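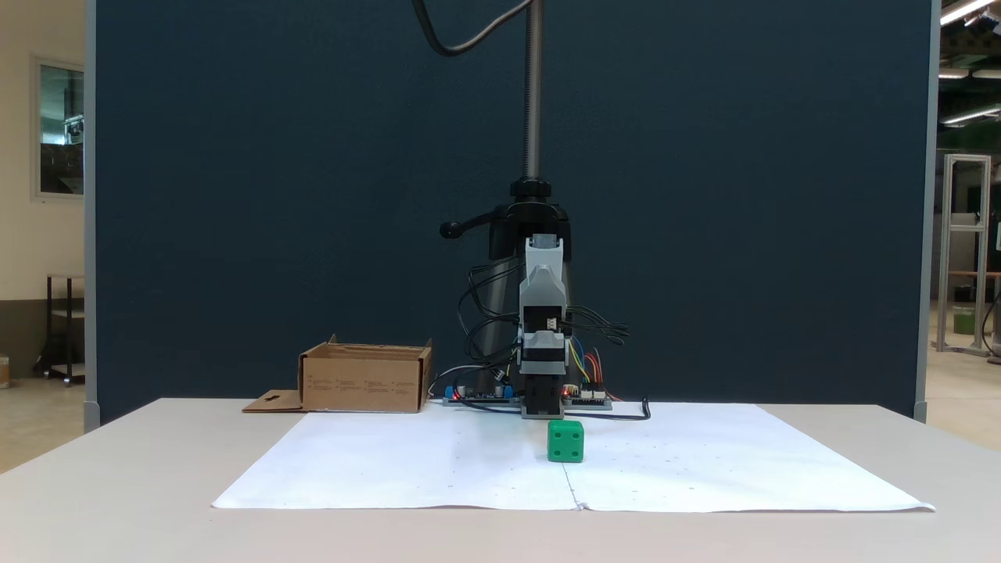
Re: Open day, bench demonstration - timings and what to change

From: Annag Leckie
To: workshop list
Date: 17/11/2018

Dilani Debnath wrote:

> Could whoever ran the small arm post the details? I only caught the
> end of it. Two visitors asked me afterwards how the height is set and
> whether the cube has to sit in the same place every time. I said I
> would find out. Also, is the paper needed or is it just there to
> protect the table?

Dilani,

I ran it with Ruba Hattar, so I can answer most of this.

Height: the arm is clamped to the threaded post. The clamp has a black lever with a knob on the left-hand side. Slacken the lever, move the arm, tighten it again. We set it once in the morning, with the gripper pointing straight down and the green cube under it, and left it alone for the rest of the day. Please do not adjust it with the power on.

Cube position: yes, it matters. There is no vision on this arm. It goes to a stored position and closes, and if the cube is more than 5 mm out it either misses or pushes the cube along. Visitors were told this before each run. Several moved the cube on purpose to see what would happen, which was a fair test and made the point better than I did.

Paper: it does both jobs. It keeps the cube from sliding on the white tabletop and gives us something to mark. The sheet has a crease down the middle and does not lie quite flat. I would like a stiffer one for December.

Results: we logged 223 cycles, counting only those where the cube was put in place by one of us. Of these, 8 failed. Ruba thinks most were the gripper closing early. I have not checked that against the log, and would treat it as a guess.

Wiring: both boards sit loose on the table, one each side of the base, with the red, yellow and blue wires going to the right-hand one. This is fine for the lab and poor for a public bench. Jeanie Guthrie has offered a Hornell enclosure from stores. It would take both boards, but the leads to the arm would need to be longer - I can make those up.

Queue: each run with the explanation took over two minutes, which was too long when the Usar party came through as one group. Lizelle Masilela suggested giving the explanation once and then doing the runs back to back. I agree.

The log is in the shared folder under Aitken, along with the stored positions. If anyone edits the positions, please save them under a new name.

Annag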